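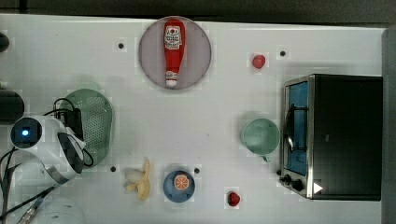
Ketchup

Ketchup (some folks still write catsup, and I grew up in a house that did) is a thick, sweet and sour sauce, these days nearly always made from tomatoes, vinegar, sugar, salt and a few spices. I've been reading and cooking my way through its history since last October, so this entry runs a little long in the parts I like best!

Name and origins

The word most likely comes from a southern Chinese name for a salty fermented fish sauce, and it probably reached English by way of Malay. Nobody has settled it for good, and I've seen people get pretty heated over it. What English cooks made of the idea had no tomatoes at all. They used mushrooms, walnuts, oysters, anchovies, whatever would keep in a jar. Mushroom ketchup is thin and dark and salty, closer to soy sauce than anything you'd put on fries, and I love it in gravy.

Tomato ketchup

Tomato recipes show up in American cookbooks in the early 1800s. The first ones were runny and not very sweet. Makers later went to riper tomatoes, which have more natural pectin, and to a lot more vinegar and sugar, and that gave us the thick stuff that keeps well without added preservatives.

Why it won't pour

Ketchup is what's called shear-thinning: it sits there like a solid until you push it hard enough, then it runs all at once (onto your shirt, in my case). Xanthan gum helps with that in many store brands. Tapping the neck of a glass bottle works better for me than whacking the bottom, and squeeze bottles stored cap down pretty much took the fight out of it.

Making it at home

My batch comes from a recipe Rutilio Rosales gave me, and it uses 2 pounds of plum tomatoes, an onion, cider vinegar, brown sugar, and a pinch each of clove and allspice. Simmer it low, blend it, push it through a sieve and simmer again until a spoon leaves a track. I let the spices steep in the vinegar for 15 minutes first. It comes out looser and a bit browner than store ketchup, and I keep mine in the fridge.

See also: Banana ketchup, Curry ketchup, Fish sauce, Worcestershire sauce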